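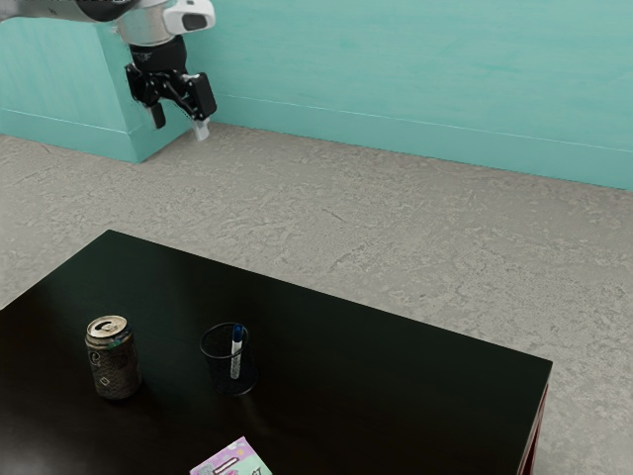

Planner catch-up, 4 December 2022

Me (typing), Beverley, Leanne. Heywood sent apologies.

Beverley got the Tallura planner down to 2175 failed grasps, and we all cheered a bit! Leanne thinks the pen cup is still the nasty one – depth goes funny through the mesh – so she'll try a new mask on it.

I'm rerunning all 3000 seeds overnight. Two open bugs moved to January.

Beverley to merge the gripper limits once Leanne has looked them over.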